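Two Arms and a Takeout Bag: Flarel's Unpacking Kit on the Bench

By Shuzhen Pan
2 August 2026
4 min read
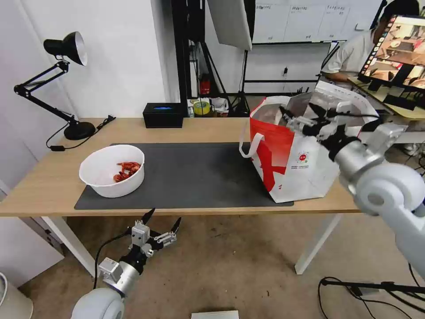

The right gripper over the opening of a shopping bag, with a food container inside.

Flarel sells its two-arm kit to labs that already have a desk and a computer and want manipulation hardware without building it. The package covers both arms, a pair of multi-fingered grippers, cabling and a license for Isus, the company's control software. Support is billed separately.

Bags are a hard test. The walls fold when touched, the handle gets in the way of the fingers, and a translucent container gives a depth sensor little to work with. Flarel's Cerncombe office ran 971 bag trials in January and uses the logs to tune the grasp planner. Buyers get the tuned planner but not the logs.

Setup took us 30 minutes, most of it spent on calibration. Isus asks for 4 reference poses per arm and rejects any that drift. The error messages are short and mostly useful. The manual is weaker: its section on finger force gives limits for rigid objects and has one paragraph on soft packaging.

Cai, the cheaper single-arm version, runs the same software. It cannot steady a bag with one hand while reaching in with the other, so labs working on packaging should price the full kit first.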